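Notebooks > Cabin Comfort > Seat Recline Trials

29 Jul 2021, by the Cerovach bench

Recline lock, Grisent seat, second batch

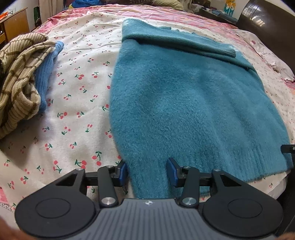
Page last changed: 29 Jul 2021

Continued the cycle test on the Grisent economy seat. Target is 2,000 recline cycles with the 100 kg dummy. The lock began to slip at 1,248, always at the third notch. In April the first batch slipped at the same notch, but later in the test.

Took the lock out. The pin has wear on one side only. I think the spring from Ekier is a little too short, but I have not measured it against the drawing yet.

Ghoneim asks if passengers in the row behind would feel the slip. With the tray down, yes, a small knock. A full cup stayed up, a half-empty one fell.

To do: measure spring, ask Ekier for the older type, grease pin and run again from zero. Seat 39 stays on the stand, please do not move it.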